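Okay friends, settle in, because I promised a few of you I would finally write down what I think is happening to Bailly Creek, and I have had my coffee, so it's going to be a long one. (1/13)
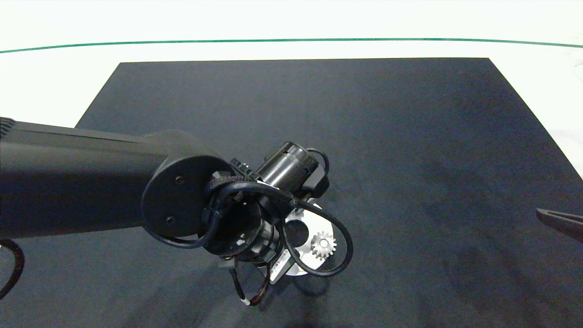
For anyone new, Bailly Creek starts up behind the old orchards in Firkbridge, runs under the highway, picks up the ditch water from the Bakero subdivision and comes out at the mudflats. My kids learned to skip rocks on the lower part of it. I've lived near it most of my life and I love it more than is reasonable.

The part people talk about is the growth, and sure, there has been a lot of it. The Bakero plan calls for 2,000 homes once all the phases are in. I don't hold it against anybody for wanting to live here! I wanted to live here too, and my new neighbors brought over a rhubarb pie the first week they moved in, which is more than I ever did for anyone.

What worries me more is the pavement. When it rains on a field, a good share of the water soaks in and takes its sweet time getting to the creek. When it rains on a roof and a driveway and a cul-de-sac, it goes down a pipe and gets to the creek all at once, with whatever was on the driveway still in it.

You can see the difference if you stand on the footbridge during a good hard rain (bring boots, the east side is a mess). Upstream of the Bakero outfall the water is the color of weak tea. Downstream it's chocolate milk, and it comes up fast enough that I've moved my lawn chair twice in an afternoon.

All that fast water digs. The bank by the second bend used to slope down so gently you could roll a stroller to the edge, and now it drops straight off, with the alder roots hanging out in the air. The dirt that used to be that bank is sitting on the gravel farther down, right where the chum want to lay their eggs in October. Eggs buried in silt don't get enough oxygen. That's the piece I wish came up more at the county meetings.

Speaking of which, I went to the one on the drainage rules and stayed to the very end, and my back is still complaining. The question was how wide a strip of trees and brush has to be left alone on each side of the creek. Right now it's 30 feet. The proposal would make it 60 for anything new.

I'm for the 60, and I said so at the microphone with my voice shaking the whole time. A wider strip shades the water, holds the bank together and gives the runoff something to slow down in. It won't fix the pipes that are already in the ground, though, and I don't want anyone to go home thinking it will.

For the pipes you need ponds, or rain gardens, or those swales along the road that look like a ditch somebody was nice to. Yesenia Pacheco got one put in beside the library lot and it's full of rushes and red-twig dogwood now. I walked by after a storm and there were two little boys floating a popsicle stick in it, so I call that a public amenity.

The Flirkex people, who are building the next phase, told the meeting they could fit swales along the main road but not on the side streets. I asked why and got an answer about fire truck turning, which could be perfectly true, I don't know a thing about fire trucks. If one of you does, please write to me, because I would really like to understand it before I start grumbling.

And older houses count too, mine included. My downspouts ran straight to the storm drain until this spring. I cut them back and turned them toward the flower beds, and it cost me one hacksaw blade and a very muddy Saturday. The hydrangeas are thrilled.

If you want to comment on the strip width, the county is taking letters at the front desk or by mail. Short is fine. Say which creek you live near and what you've seen there, and please put your street on it so they know you're local.

Oh, and wear long sleeves if you go down to look at the second bend, the nettles are up to my shoulder and I found that out the hard way. (13/13)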